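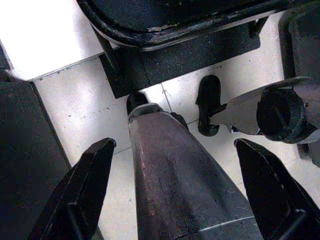
How often should the washing machine in a shared unit be cleaned?

Once a month is enough for most units, with a wipe of the lid and the rim after the last load of each day.

The advice comes from Vikas Kushwaha, who oversees laundry provision for the Arwood residences and was interviewed for the residents' bulletin ahead of the new term. His department is responsible for 446 units, of which 115 have a washing machine of their own. The remainder use the ground-floor laundry rooms in Gautam House and Piveton House.

Mr. Kushwaha said that most of the requests his office receives have little to do with mechanical failure. "A resident writes that the machine smells, or that it has stopped in the middle of a cycle," he said. "We go up and find the lid has been shut for a week, or the load is far too heavy. The machine itself is in good order."

His first recommendation concerns the lid. On a top-loading model it should be left standing open between washes, so that the tub can air. Residents in the narrower units sometimes object that an open lid takes up space they would like to use as a shelf. Mr. Kushwaha does not accept the argument. "It is not a shelf. Please do not put the iron on it," he said.
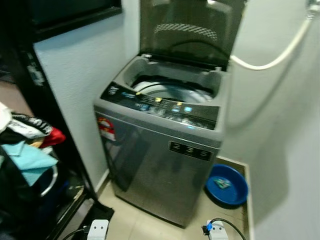 Arwood, 20th August

Asked which machines the advice applies to, Mr. Kushwaha said that it covers every top-loader in the residences, including the gray ones with a tinted lid and the control panel along the front edge. Residents moving from a front-loading machine often find the panel crowded at first. He suggests learning one program well before trying the others.

"People press everything," he said. "They see lights and they press again, and then they have changed the water level without meaning to. Choose the program, press start, and leave it alone."

On detergent, his view is that nearly all residents use too much. The department's own guidance is one level scoop for a full load and half for a small one. Sachets should be kept off the floor of the laundry corner, where tile is often damp after rinsing, though he conceded that a basin serves well enough as a place to keep them. A basin is also what he recommends for soaking collars and cuffs before a wash, and for carrying wet clothes to the drying rack.

The monthly cleaning is simple. The machine is run empty on its longest program with warm water and a cleaning powder, after which the lint filter is removed, rinsed under the tap and put back. Residents may buy any suitable powder. The department stocks one supplied by Broltus, available from the front desk at Gautam House in packs of 4.

Mr. Kushwaha was firm on the question of moving the machines. The hoses are short, and pulling a machine forward to sweep behind it can loosen the drain connection. "We had one unit in August last year with water out to the corridor," he said. "Call us. We will move it and clean behind it the same day – there is no charge."

Service requests may be made by telephone on extension 1313. Callers should give the unit number and leave the machine switched off at the wall until a technician has seen it.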